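Talstead two-finger gripper kit

Home > Arm accessories > Grippers and fingers > Talstead kit

Page updated August 13, 2024

We've stocked grippers for years and most of them are happiest with boxes. Put a block, a tin or a bottle in front of them and they'll pick it up all day. Hand them a jumper and they sulk. The Talstead kit is the first one in this price range that we've enjoyed using on soft things, and we've had it on our bench since the spring, so this page is longer than usual!

What you get

The kit is a drive unit, a mounting plate, a cable set and a pair of printed fingers. The drive unit is the same one Talstead sell with their Bekov plate, so if you already own that you only need the finger set. Fingers are printed in white as standard and fixed with two screws each. Swapping a pair takes a couple of minutes with the key in the box. The print files come with the kit too, and you can change the length, the tip shape or the grip face and run off your own.

We did exactly that with the Tapsell tip, a slimmer finger with a small lip on the inside edge. It slides under a hem far better than the standard one. It also snapped twice in the first week, both times at the root, and the version we now supply is thicker there. Ours is still going.

What it's good at

Clothes, towels, tea towels, socks, soft bags. Anything with an edge or a fold that sticks up a bit. The grip force can be set low enough to hold thin cotton without marking it, and high enough that a heavy knit doesn't slide out on the way up. There are 12 force steps. We live between three and seven.

It's less good at flat fabric on a flat surface. A pillowcase smoothed out on a hard table is hard work for any two-finger gripper, and this one will skate across the top unless you come in at an angle.

Setting it up

Nerys Ruddock did our first install and had the arm opening and closing the fingers before lunch. The plate lines up with the common bolt pattern and the cable runs down the outside of the arm. Leave more slack than you think at the wrist – the first time you ask for a full turn you'll be glad of it. The Cendel software finds the drive unit by itself on most machines. If it doesn't, unplug, wait for the light to go out and plug it back in.

Run the homing routine with nothing between the fingers. Do this again every time you change them, even if the new pair looks the same length.

Trying it on knitwear

Knits are a lovely test. They slump into a different shape every time you drop them, and a sleeve can be anywhere.

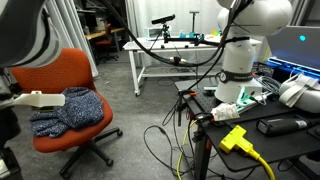
We keep the approach slow for the last few centimetres and close on whatever fold is highest, or on a cuff if one is easy to reach. Chunky wool is forgiving. Fine wool wants a lighter setting and the rubber pads (sold separately, pack of 9 pairs), which also stop the printed edge from catching on loops.

Good to know

Opening between fingers, standard pair: 13 cm
Power supply: included, UK plug
Spare finger sets: in stock, white only
Tapsell tips: back in October

Questions about fitting it to an older arm? Send us the model name and a photo of the wrist flange and we'll check the bolt pattern before you order.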